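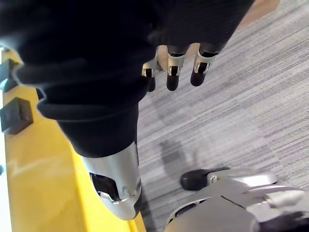
Plorora, Apr 10, 2019

Since March I am the person who looks after the sleeves. It sounds like a small job and in the beginning I thought so too. Both hands of our machine have silver shells with many seams and gaps between them, and dust from the carpet likes to go in there. The black cloth is our answer for the arm. It must be loose, because a tight one pulls at the wrist when the hand turns, but if it is too loose it falls down over the fingers and I have to begin again.

I made the first sleeve from a cotton bag and it was a bad idea. Cotton leaves small hairs, and I found them in the finger joints for two weeks. Now I use a smooth cloth from Zellero, article 211, which I wash by hand and dry flat. I cut it 30 millimeters longer than the arm needs and fold the extra length back at the top.

My order of work is always the same. First the power is off and the key is in my pocket. Then I push the cloth up and look at each finger joint with a lamp. The gaps I clean with a dry brush, never with compressed air, which only sends the dust deeper. The black fingertips get a wipe with a damp cloth. I move every finger by hand, slowly, and I listen. If I hear a scratching sound I write it in the book and I do not try to be clever.

Desmond Wojcik, who had this job before me, used a little Bergmann grease on the hinges every time. I stopped with it after 17 services, as the grease was collecting dust and the fingers became slow to open. He does not agree with me and we have discussed it more than once over lunch.

At the last service the hour counter showed 3789. The next thing I want to change is the elastic at the top of the sleeve, it becomes tired very quickly. If some reader knows a better closing that has no metal in it, please write me. I tried already the hook tape and it catches on the cloth.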